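# The Somo Table: a two-arm bench for school robotics clubs

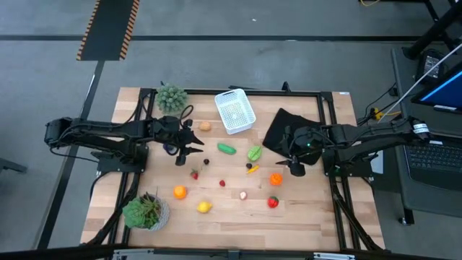 I run an after-school robotics club, and the Somo Table is the bench I wished I could buy when we started. So the students and I designed one, and now we put together kits for other clubs! It's a butcher-block top inside a black aluminum extrusion frame, with angled legs at the corners and an arm mounted at each side so the two can reach toward each other over the middle. You get both arms, both parallel grippers, the frame, the top and the hardware. The toy produce is its own add-on (the Stulis grocery set, more on that below), and so is the white mesh basket we use for sorting games. Laptop is up to you. We keep ours right beside the table so whoever's driving can look up from the keyboard and see both grippers.

## What clubs do with it

Our big one is the grocery challenge. Students lay out the fruits and vegetables, pick a rule (round things only, nothing red, whatever they can argue the rest of the team into) and program the arms to fill the basket. The lemon is everybody's first success. The cherry is tiny and it will humble you. Grapes too.

Then there's the cloth. I'd put off cloth tasks for ages and my second-year students talked me into it, and I'm so glad they did, because a crumpled piece of black fabric is a completely different problem from an orange. Two arms really earn their keep there. Start with "grab a corner and drag it" and work up to a fold.

We also put plants on the table. A tall spiky one and a squat succulent in a round pot make great obstacles, and kids plan their arm paths a lot more carefully once there's something they don't want to knock over.

## What's in the kit

- Butcher-block top
- Black aluminum frame, legs and brackets
- 2 arms with parallel grippers
- Cables and ties
- Ivarell control software, club license
- Printed build guide, written by students (it has jokes, sorry)

## Prices

| Item | Price |
|---|---|
| Somo Table, full kit | $1,332 |
| Frame and top only, no arms | $290 |
| Katiyar spare gripper pair | $259 |

The Stulis set and basket are sold together. Email me for the current price, it moves around depending on what we can get.

## Building it

Plan on two club meetings. The frame goes together fast, and then the cables take forever. Bundle them along the arm segments and leave slack at every joint, then move each arm through its full reach by hand before you power up. We skipped that on our first build and spent an entire meeting redoing ties.

Pick a flat floor. Ours is concrete. Label your arms before the first practice, too, or you'll spend the season yelling "no, the OTHER left."

## Ordering

The next batch gets packed in September and the order form closes when we run out of frames. If you bought a table before July, your grippers take the same spare fingers as the new ones, so there's no need to swap anything. Pickup is easiest if you're local. Otherwise it ships in three boxes, and the one with the top in it is heavy, so bring a friend to the door.

*Page updated 10 August 2026*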